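Care of vacuum-insulated steel bottles

A vacuum bottle holds temperature for as long as the seal between the two walls is intact. Most complaints about performance come from the lid gasket or from residue, and both can be dealt with at home.

First wash. Rinse with warm water, then fill with a solution of 3 teaspoons of baking soda and hot water. Leave the lid off for 5 minutes, empty, and rinse twice. Do not use chlorine bleach at any stage. It pits stainless steel.
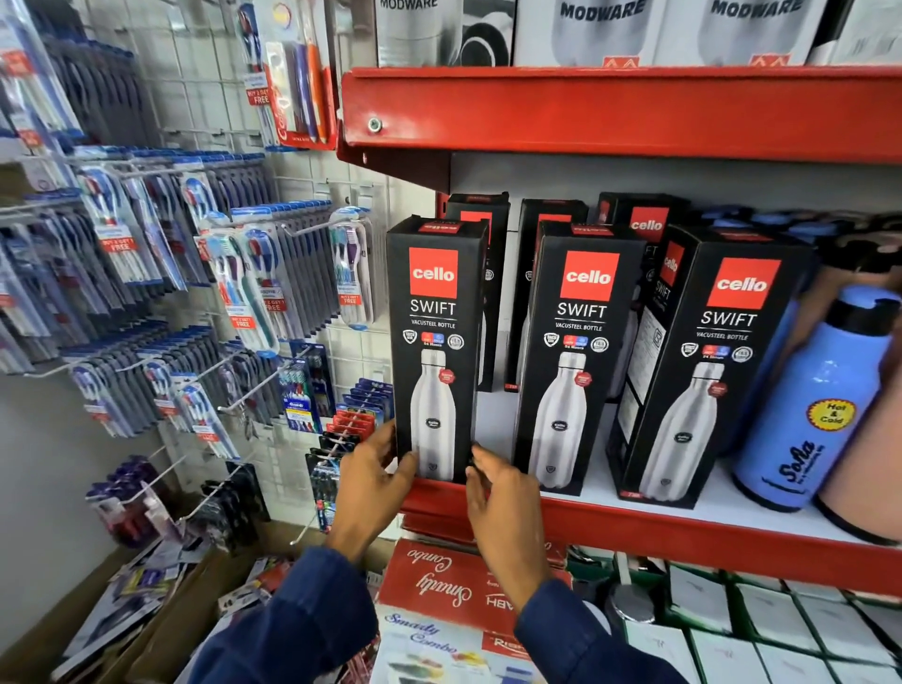 Cello Swift bottles, boxed, on the shelf

Preheating and prechilling. Fill with hot tap water for five minutes before adding coffee or soup. For cold drinks, use ice water for the same time. Fill to just below the neck – a half-full bottle loses heat faster than a full one.

Gasket. Pry the ring out with a wooden toothpick, never a knife. Wash it separately and dry it flat. A ring that has gone stiff or stays flattened should be replaced. Check that the new one is seated all the way around before closing the lid.

Tea and coffee stains. White vinegar and water in equal parts, left for an hour, then a soft bottle brush. Steel wool scratches the lining and the stain comes back sooner. For a narrow neck, a spoonful of uncooked rice shaken with a little warm water does the same work.
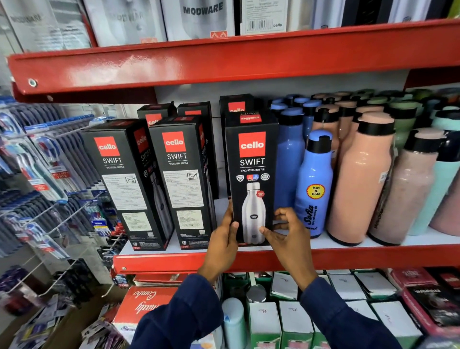
Skeviton Housewares – Kitchen and Storage Department

Testing the vacuum. Fill with boiling water, close, and wait ten minutes. Feel the outer wall below the neck. A warm patch there means the vacuum has failed and the bottle cannot be repaired. Some warmth at the lid is normal.

Do not fill with: carbonated drinks, dry ice, or milk that will stand for more than three hours. Do not put the bottle in a microwave or freezer.

Storage. Dry upside down on a rack overnight, then store upright with the lid off. Keep spare gaskets in a labeled bag.

Page checked in August by Fouad Bensaid.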